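Wukar Bimanual Planner
Part no. 3349

Wukar is a motion planning and grasp control module for paired arms with multi-finger hands. It plans both arms as a single kinematic chain whenever the hands share an object, and returns to independent planning on release.

Control loop: 1001 Hz
Grasp primitives in library: 143
Interfaces: C++, Python
Licence: per cell, perpetual

Fingertip force limits are set per primitive. Workspace models can include deformable items, which are assigned a keep-out margin and a separate contact limit. Cable routing is modelled as a static volume. Colour calibration is stored with the cell profile.
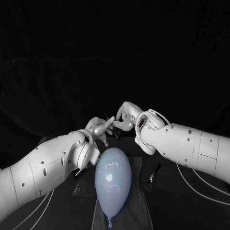 Two-handed pinch on a small black part over a balloon.

Release notes updated March 21, 2025. Integration enquiries: Elisa Gentile, Skurkix, Irndale office.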